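Notes for the Wirnbridge evening, 2025-12-30. Working title: "Fold less". Fergal says keep it to 14 minutes and take questions as they come.

## Opening

Say good evening, thank Gülizar for the hall and the tea urn. Don't apologise for talking about laundry between Christmas and New Year. They read the poster, they came.

Ask for hands: who has folded something today? Who has folded something today that was going back on somebody's body by tomorrow morning? Keep your own hand up for the second one.

My position, so they can start disagreeing early: most of the advice on folding clothes is written by people who like folding clothes. I don't. I've read a lot of it over the past year and tried a good part of it, and I think about half earns its keep. The other half is display.

## Part one — the heap

Start with denim, as that's where the advice is silliest. The Ludport leaflet (I have a copy, pass it along the rows, I want it back) has 2 pages on folding jeans into thirds so they stand up by themselves in a drawer. Who needs jeans to stand up? Mine have never been asked to.

What most of us have in front of us is nearer this.

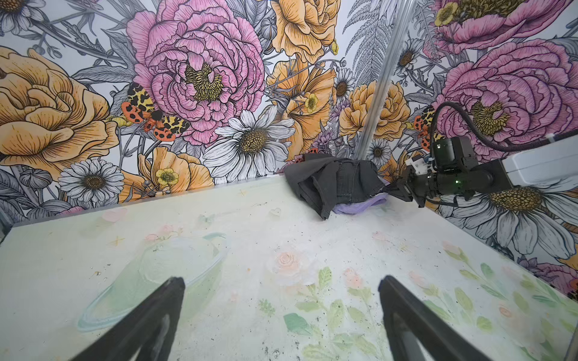
*Grey heap, lavender cloth tucked underneath, plenty of table going spare.*

Let them look for a moment. Then say: the leaflet never starts from a heap. Every drawing in it begins with the garment laid out flat and square, which is most of the job done already. Getting from bunched up to flat is where the time goes, and I couldn't find a paragraph on it anywhere in the leaflet or in the Indeo booklet.

What I do, for what it's worth:

- Find the waistband first. Ignore the legs until you have it.
- Pick up by the waistband and let the rest hang. Give it one shake.
- Lay it down away from the heap.
- If something else comes up with it, drop that and carry on.

Dulce Quezada disagrees with me about the waistband. She goes for the hems, pinches both together and lets the waist hang, and says the weight pulls the legs straight. I tried it for a week. It does work on heavy jeans. On thin trousers I couldn't see any difference, and I ended up with pocket fluff on my feet. She's in tonight, so if she wants to argue it, give her the floor for a minute and no longer.

## Part two — the table

Slow down here. I rushed this bit at the rehearsal.

Everyone sells you something to fold on. Kaczmarczyk do a board with hinges. Baptiste bought one and brought it round, and we did a pile of his shirts with it. Lovely shirts at the end. Then he tried a jumper and it came out looking like a parcel somebody had sat on. The board is now behind his sofa. I'm not saying don't buy one. I'm saying borrow Baptiste's first, he'll be glad of the space.

My view on the table itself:

1. Any flat surface wider than your shoulders is fine.
2. Patterned or plain makes no odds to the fold. There's a claim going about that a pale surface helps you "see the garment". Perhaps, with dark clothes. I'd like to see someone show it.
3. Wipe it. I will be boring on this point. A pale top shows every speck and a dark one hides them, and either way what's on the table goes on the clean trousers.

The third one is the only thing in this talk I'd put money on. People wash at the right temperature with the right powder, and then put the clean things down among crumbs. Look at your own table tonight when you get home, with a lamp held low to one side.

(Pause. If Remigiusz makes his remark about my kitchen, let him have it.)

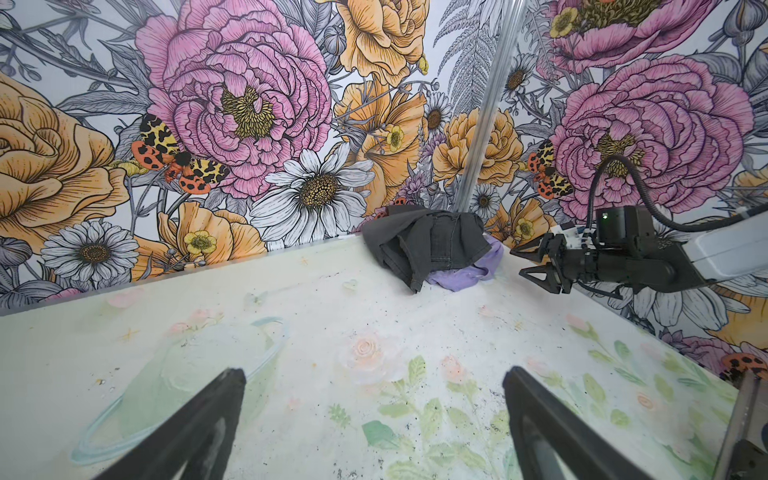 Should dark denim and light things be kept in separate piles once they're washed?

Once they're fully dry it rarely matters, but new dark denim can still rub off on pale cloth, so for the first few washes I'd keep it in a pile of its own.

Move on from that quickly or we'll be on dye until closing. Remigiusz has a long story about a tablecloth.

## Part three — what I'd drop

Be plain about these, and admit they're only my opinion.

**Folding by colour.** Looks good in photographs. I couldn't find my socks any faster.

**Rolling.** All right for a suitcase. In a drawer the rolls come undone as soon as you take one from the middle.

**Ironing jeans before folding.** No.

**The "3000 garments a year" figure.** You'll have seen it passed about, as the number a household supposedly folds. I've looked for where it comes from and got nowhere. Whose household? Do pants count the same as a duvet cover? Until somebody can tell me that, I'm leaving it alone and I'd ask you to as well.

## Part four — what I'd keep

- Fold soon after drying. This one surprised me, I'd assumed it was fussing. A shirt left bunched overnight took me longer to get flat in the morning.
- Heavy things at the bottom.
- Stop when the pile is done, even if the fold isn't pretty.

Fergal wants me to mention the swap table at the back, bring clean clothes only. 200 hangers still in the store cupboard, free to anyone with a bag.

## If there's time

Demonstrate on the spare jeans. Start from a heap, no cheating. Ask Dulce up to do hers alongside.

If there isn't time, skip to questions and get the leaflet back.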